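Reviewing the Tirnlow Bin Service After One Season

It has been my practice on this blog to write at length only about products I have lived with for a reasonable period. The Tirnlow service, offered by Herkham, now meets that test. We began our subscription in January, and I am in a position to give an account of it to readers who have asked.

Tirnlow is a software service for picking mixed objects out of a bin. It does not include an arm. The customer supplies the robot and the gripper, and Herkham supplies the grasp planner, a calibration kit and a support contract. The subscription costs 600 dollars a month for one cell, with a lower rate for schools that I did not qualify for.

Installation was handled remotely by Gualtiero Zuccaro, who was patient and exact. The calibration kit arrived with a printed guide of 40 pages, of which the first 7 are sufficient for most people. The remainder concerns network settings. I would ask Herkham to move the section on cable slack much closer to the front. Our first bundle was tied too short at the wrist, and the planner kept refusing poses that it should have been able to reach.

Once that had been corrected, the service performed well. On our usual set of small household and toy objects, it completed 76 percent of its picks at the first attempt. Blocks with flat faces gave very little trouble. Soft and rough items were less predictable, and small round ones tended to roll away from the fingers and settle in a corner, where the planner will not follow them unless the wall margin is reduced by hand. This setting is buried two menus down.

I compared these results with those from Sani, the service we used previously. Sani is quicker to plan and costs less, but it requires each object to be scanned in advance. For a shop with a fixed catalog, that may be no burden at all. For our work, in which the contents of the bin change constantly, it consumed entire mornings.

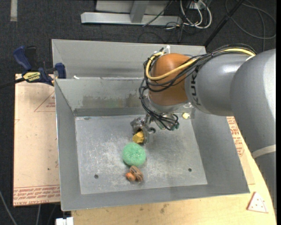 Fixturing deserves more attention than either company gives it. A metal bin that shifts even slightly on a wooden table will spoil a good calibration, and Herkham's guide merely says that the bin should be "secured." We use a bar clamp. My colleague Fiorella Costa would prefer the bin bolted down, and she is probably right, although I am reluctant to drill the table.

Support requests were answered within one working day, with a single exception — a licensing fault that took most of a week to resolve. Herkham credited the lost days without being asked.

I have renewed for another term. The Mellonthorpe add-on, which handles sorting after the pick, is on trial here at present, and I will report on it separately when the trial ends.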